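About Skilside

Skilside packs and ships small orders for shops that would prefer not to. We started in Callatbridge with 18 parcels and a table. The parcels have multiplied; the table is still with us, and has opinions.

We now send out 3,000 boxes a month for sellers such as Seyoum and Grerine. Labels, tape and pens live within arm's reach, a system we arrived at after losing the pens. 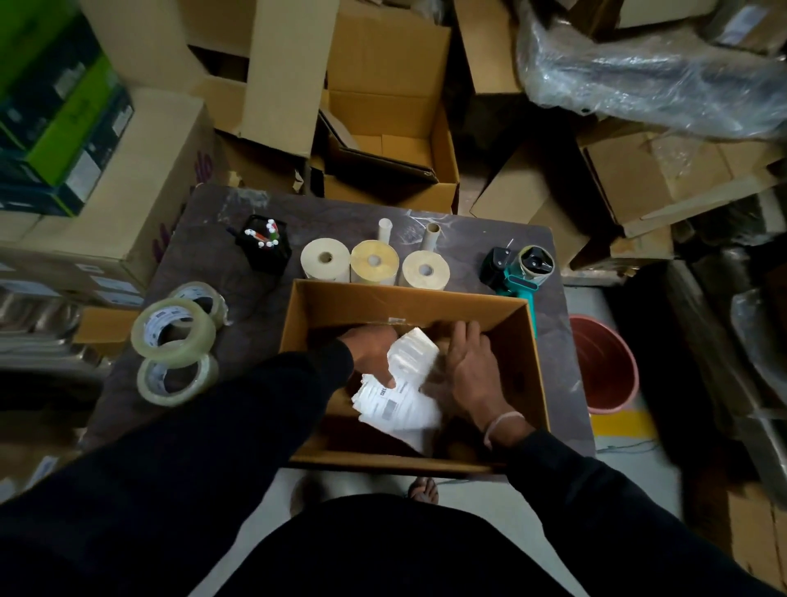 Orders in before noon go out the same day. After noon they go out tomorrow, however nicely you ask - and some of you ask very nicely.

Every parcel is packed by hand, with the paperwork inside and cardboard filler if things might rattle. We have tried to look more high-tech. The cartons took up the space.

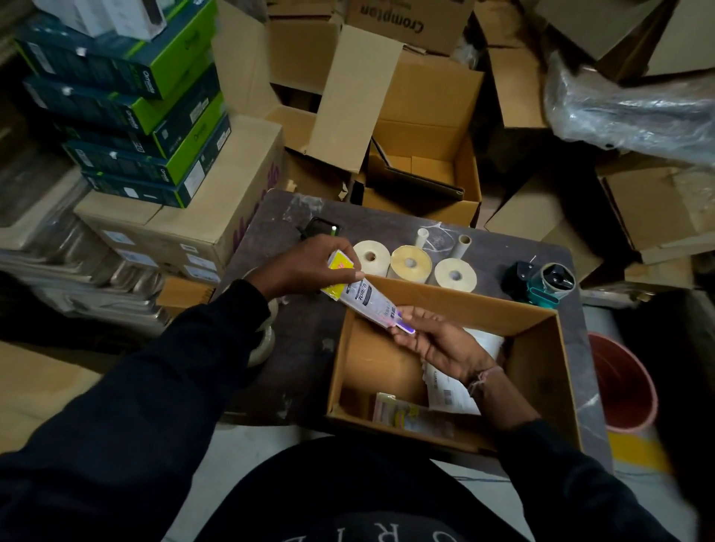 There is no minimum order and no setup fee. Returns are checked and back on the shelf within 30 hours, June sale season included.

Page updated January 6, 2026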